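3.2. El brillo como indicio de antigüedad

Pocas cuestiones de este trabajo nos han entusiasmado tanto como la que sigue: ¿por qué tantas personas, ante una madera con brillo, la consideran más antigua y más valiosa que otra mate de la misma edad? La encuesta de Flaltolberg, realizada en junio, reunió 3,017 respuestas completas, y ya en la primera lectura apareció un patrón que no esperábamos encontrar con tanta nitidez. Los participantes mayores hablaban de «muebles de la abuela», de domingos de cera y paño; los más jóvenes, en cambio, recurrían al vocabulario del lujo (y a veces al de los instrumentos musicales, lo cual nos pareció fascinante).

La bibliografía sobre percepción de materiales suele tratar el brillo como una propiedad puramente óptica. Aquí lo leemos también como memoria doméstica. Una superficie pulida devuelve la luz de la habitación, y en esa luz el observador reconoce horas de trabajo manual, aunque el acabado sea industrial. En la Figura 3 se aprecia cómo un reflejo blanco intenso convive con vetas casi negras y zonas de un pardo anaranjado.
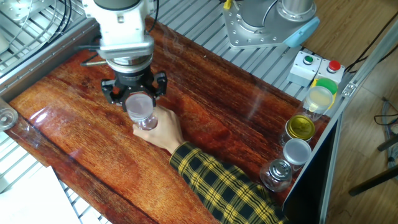 Figura 3. Tablero de madera pardo rojiza con superficie brillante y veta oscura en diagonal.

Valentin Bachmann nos objetó, al leer una primera versión, que el brillo no se recuerda solo con los ojos, y que en los talleres de Braltia se juzga un barniz pasando el dorso de la mano antes de mirarlo. La observación nos obligó a volver a las entrevistas, ¡y con qué provecho! En 91 de ellas había alguna mención al tacto que habíamos codificado como simple anécdota: la mesa «que resbalaba», el pasamanos «como agua», el cajón que olía a cera.

Recodificado el material, la asociación entre brillo y antigüedad se mantiene, pero se vuelve mucho más rica. Quienes evocan el tacto describen la madera brillante como algo cuidado; quienes solo aluden a la vista la describen como algo caro. Esta diferencia, que Kwok-wai Tai había anticipado en sus notas sobre los comedores de Dagdag, merece un tratamiento propio y la retomamos en la sección 4, junto con las respuestas abiertas sobre barnices, lacas y aceites.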